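May 1, 2022

Open day at Curketby, second half. The Caswood talk on conveyor sensors overran, so I skipped the panel and went upstairs to the handheld gripper table. The setup is plain — a tabletop near the stairs, a mug, a bottle of something yellow, and a two-finger gripper that a person carries by hand. The operator does the task, the camera on the tool records it, and the arm learns from the recordings later. 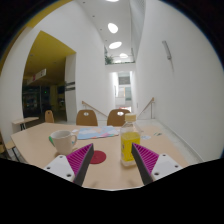 Bottle between the fingers in the next two.

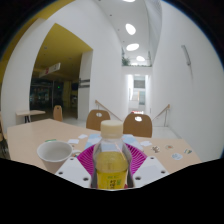
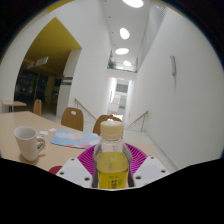 Asked about the size of the set. They have 462 recordings from this table so far and want around 3 times that before November. Clear plastic is hard for depth sensing, which matches our trouble at Szabo with the vial trays. No depth sensor on their tool at all. Worth raising with the Flundby people before we order two more.

Took a turn myself. The trigger travel is short and my wrist was tired after 7 minutes. Train home was late. Write up the sensor notes tomorrow.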